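Tempo de leitura: 2 min

4. Arrumar a mesa: tapete, caneca e peça de espuma

Antes de começar, ler a secção 3 (limpeza do tampo). Quem já fez isso na bancada de Kodthorpe pode saltar para o passo 3.

Material: tapete escuro Gaber, caneca térmica, cilindro de espuma pequeno, pano seco, régua.
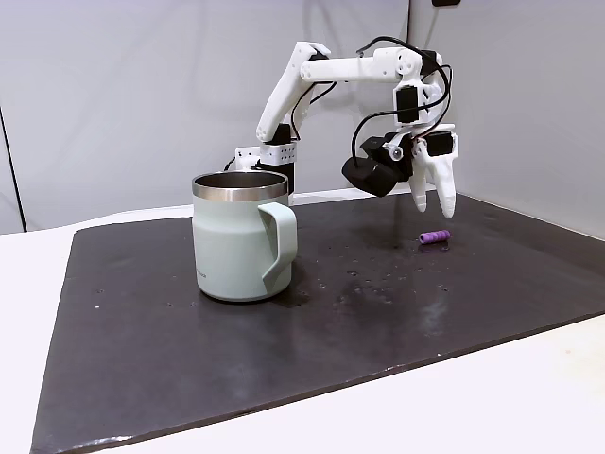
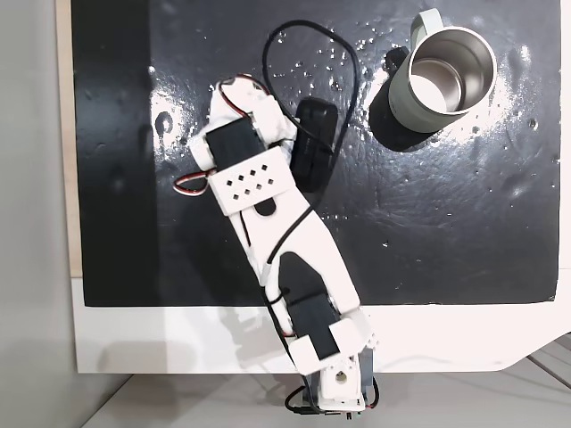 Fig. 4. Caneca na superfície escura, dois ângulos. Cilindro roxo: primeira imagem.

1. Estender o tapete. Lado liso para baixo. Alisar do centro para os cantos, sem pressa, senão ficam bolhas.

2. Passar o pano. Migalhas e pó notam-se muito no preto. Nada de spray directamente no tapete.

3. Pousar a caneca. Vazia, sempre. Distância à borda da mesa: 100 mm no mínimo. Rodar até assentar bem, sem abanar.

4. Colocar o cilindro de espuma. Deitado, à direita da caneca. Se rolar, o tampo está desnivelado: voltar à secção 2 e acertar os pés da mesa.

5. Conferir a medida entre as duas peças, 200 mm de centro a centro. Régua encostada ao tapete, não no ar.

Nota: superfícies escuras e brilhantes fazem reflexo. Se incomodar, baixar o estore ou mudar o candeeiro de sitio. Não virar o tapete.

CUIDADO: nada de líquidos na caneca durante a montagem. O aro de inox não veda sozinho e a espuma encharca depressa.

CUIDADO: não cortar nem colar a espuma. Peça gasta troca-se, ref. 318 no catálogo Kavatport.

6. No fim: espuma na caixa, caneca lavada à mão, tapete enrolado (nunca dobrado, o vinco já não sai). Guardar na prateleira 11 do armazém de Flultville, etiqueta virada pra fora.

Faltam peças? Ver a lista no fim do manual antes de encomendar. Continua na secção 5, Toalhas e individuais.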